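Cartwright Coat Swap Returns in October, and We Want Your Closet Leftovers

2021-09-26

Hi, everybody! I'm Nandini Suvarna, and I run the Cartwright Coat Swap out of the old shoe store on Clilholm Street. We're back in October for our fourth season, and I could not be happier to write this one up. Last year 600 coats went home with new people, and I still get stopped at the grocery store by folks showing me their zippers.

The idea is simple. Bring a clean coat or sweater, take a ticket, and pick something else off the racks. Nothing to bring? Come in anyway and shop with everyone else. We have 13 racks this year (up from a very squeezed nine), plus a big table for hats and gloves.

What we need right now is warm stuff, especially puffer jackets in adult sizes. So please do what I do every fall -- dump the whole closet on the bed and be a little ruthless! If you didn't wear it last winter, somebody in town would love to.
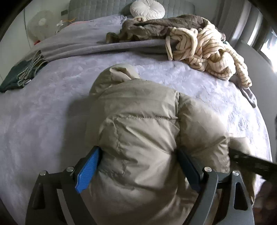 A beige hooded puffer on the bed at sorting time, with a fuzzy taupe-brown piece farther back on the throw.

Please check the pockets before you bag anything. Last season we found 33 single gloves, a house key and one very old granola bar. Small rips are fine, too. Madhu Bajpai and her sewing table will be with us again, and she can close up a split seam while you wait.

"I like the puffers best," Madhu told me. "People give up on them over one tiny hole, and it's five minutes with a needle."

Drop-off is open now at the front counter, mornings until noon, and at the Drastetti bakery any time they're open. Bags or boxes both work. Please leave the hangers at home, we are drowning in hangers.

The swap itself runs all through October, and it's free. For questions, or to borrow a van for a big load, ask for Sunee Rattanakul at the counter.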